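Plier un sweat à la pince : les astuces du club robotique de Prostville

À l'atelier Bíró, les élèves s'exercent à la pince manuelle avant de programmer le bras. Le linge épais est le plus facile pour débuter.

Où saisir le tissu
Prenez le bas du vêtement, juste à côté du bord côtelé — jamais la fermeture, qui glisse entre les mors. Pincez un seul pli et soulevez de quelques centimètres. Yutong Fan conseille de rabattre d'abord les manches et la capuche. 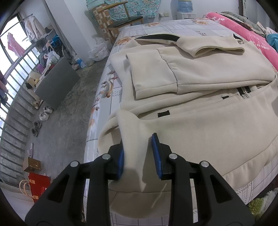 Régler la pression
Serrez jusqu'à ce que le tissu tienne, puis arrêtez. Sur une polaire, trop de force marque les poils.

Nettoyer les patins
Un chiffon humide suffit. Les peluches se logent dans les rainures, passez une vieille brosse à dents.

Noter les essais
Jinfeng Jiang tient le cahier du groupe : 430 pliages en juin, 565 avec les serviettes. Inscrivez aussi les ratés, avec le type de tissu.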